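Murwood-Tiere: Vermittlungsanzeigen für Katzen, Hunde und ein paar Schweine

Datenkarte und Liesmich, gepflegt von Kalliopi Margaritis. Korrekturen von Lambros Gkikas, der Katzenhaare auf jeder Tastatur hinterlässt, die er anfasst.

Worum es geht

Der Datensatz enthält 4.000 Vermittlungsanzeigen aus dem Tierheim Murwood und von den Pflegestellen, die dort angeschlossen sind. Jede Anzeige besteht aus einem Freitext, einer Handvoll Pflichtfelder und dem Namen des Tieres, über den man meistens besser nicht nachdenkt. Wir haben die Texte gesammelt, weil wir wissen wollten, welche Formulierungen eine Vermittlung beschleunigen. Bisher wissen wir vor allem, dass »sehr gesprächig« bei einer Katze eine Warnung ist.

Die Anzeigen liegen auf Deutsch vor. Ein Hundetrainer hat seine Texte eine Zeit lang auf Englisch eingereicht, die sind nicht dabei.

Dateien

anzeigen.csv – alle Anzeigen, eine pro Zeile, UTF-8, Semikolon als Trenner
nachtrag.csv – 195 Anzeigen, die zurückgezogen und später neu geschrieben wurden, jeweils mit beiden Fassungen
glossar.txt – Tierheimdeutsch und was damit gemeint ist
lizenz.txt – bitte wirklich lesen

Wer die CSV in einer Tabellenkalkulation öffnet, bekommt beim Feld alter mit etwas Glück Datumsangaben. Der Kater Moritz ist nicht »März«. Bitte das Feld beim Import als Text einlesen.

Felder

id: laufende Nummer, Lücken sind Absicht
art: katze, hund, kaninchen, schwein, sonstige
name: wie im Original, auch »Herr Direktor«
alter: Freitext, von »Senior« bis »kein Baby mehr«
text: die Anzeige selbst
haushalt: Einzeltier, Zweittier, egal
allergie: ja, wenn die Anzeige Allergiker anspricht
tage: Tage bis zur Vermittlung, leer bei Rückzug

Das Feld tage ist mit Vorsicht zu genießen. Manche Pflegestellen melden die Vermittlung am selben Abend, andere, wenn der Futtersack leer ist. Und wenn die Pflegestelle das Tier selbst behält, was häufiger vorkommt, als die Pflegestellen zugeben, steht dort gelegentlich eine 0. Solche Fälle haben wir stehen lassen.

Wie die Texte entstanden sind

Geschrieben wird in Murwood nach Feierabend, am Küchentisch oder auf der Bettkante, und meistens liegt das Tier auf der Vorlage. Entsprechend lesen sich manche Anzeigen. Wir haben Tippfehler nicht verbessert, auch nicht »stubenrain« und »verschmußt«, denn an der zweiten Schreibweise hängen mehrere Autorinnen mit erstaunlicher Treue. Entfernt wurden Telefonnummern, Adressen und ein sehr langer Absatz über einen geschiedenen Mann, der mit dem Dackel nur am Rande zu tun hatte.

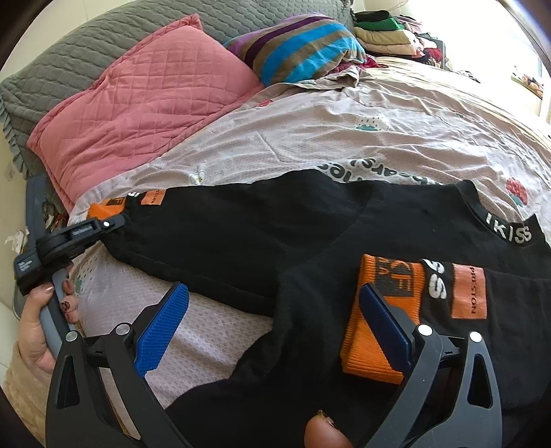

Beschriftung

Lambros und ich haben jede Anzeige nach Tonlage sortiert. Es gibt 7 Klassen: sachlich, flehend, drohend, verliebt, aus Sicht des Tieres, gereimt und unklar. Wo wir uns nicht einig waren, steht im Feld ton der Wert »unklar«. Bei den gereimten waren wir uns immer einig.

Zum Gruppieren ähnlicher Texte haben wir Clustent benutzt. Das Werkzeug hat alle Schweine zuverlässig in eine Gruppe gesteckt und dazu einen Mops, den wir nach längerer Diskussion wieder herausgenommen haben. Die Skripte dazu liegen auf Datberg im Ordner werkzeug, dokumentiert sind sie nur in meinem Kopf und in einer Mail an Lambros.

Bekannte Schwächen

Katzen sind stark überrepräsentiert, schwarze Katzen noch stärker. Für Schweine gibt es 50 Anzeigen, und die stammen fast alle vom Hof Kalogeropoulos, wo eine einzige Person schreibt – schön, aber immer gleich. Wer daraus einen Stil für Schweineanzeigen im Allgemeinen ableitet, leitet den Stil dieser Person ab.

Niedliche Namen korrelieren mit kurzen Wartezeiten. Niedliche Namen bekommen allerdings auch die niedlichen Tiere. Bitte keine Hunde umbenennen und sich dann bei uns beschweren.

Nicht gedacht für

Automatische Absagen an Interessenten. Vorhersagen, ob ein bestimmtes Tier »schwer vermittelbar« ist. Gefälschte Anzeigen, auch nicht als Scherz im Familienchat.

Änderungen

Im Oktober kam nachtrag.csv dazu, außerdem wurde das Feld allergie neu geprüft. Vorher galt jede Anzeige mit dem Wort »Taschentuch« als Hinweis für Allergiker, und das traf vor allem die flehenden.

Fehler bitte über die Projektseite auf Datberg melden, mit id und Feldname. Fragen nach dem Mops beantwortet Lambros.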